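4.3 Handover at the kitting cell

The Kosetti cell takes over the repeat handling of hand tools and small parts. The bench operator no longer picks each item. The operator loads the work surface, starts the cycle, and deals with the items the cell rejects. Read this section before the first supervised shift.

Loading and starting

1. Press HOLD on the Bataineh panel and wait for the steady amber lamp.

2. Lay tools flat on the cloth, clear of one another. Handles may point in any direction.

3. Put small parts in the tray. Do not stack them.

4. Check that both grippers can open fully without touching a tool or the tray.

5. Step back behind the floor line and press RUN.

NOTE: The wall panels and the cloth are part of the taught setup. Do not swap or cover them without telling the cell lead -- the pick routine must be taught again after any change of background.
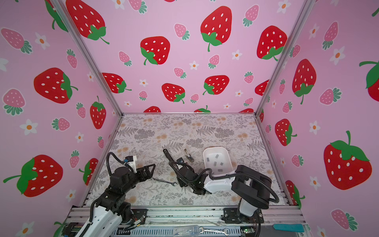

CAUTION: Do not reach over the front rail while the lamp is green. Both arms may move at once, and a stopped arm can restart on its own.

Rejected items

6. If an item is missed 3 times, the cell stops and shows code 162. Press HOLD, move the item by hand, and press RUN.

7. Enter the item in the reject log. Use the item name, not the bin number.

8. If code 162 comes back for the same item, leave the cell in HOLD and call the cell lead.

Changes to shift duties

Each shift has 2 trained operators per cell. One loads and clears; the other reviews the reject log and works the manual bench. Swap roles at the mid-shift break. Manual picking stays in use for any item over 500 grams.

Pick rates from the cell are not used to rate operators. Questions about duties go to Nadine Saliba; questions about retraining go to Valentin Baumgartner.

Continue with 4.4, End-of-shift shutdown.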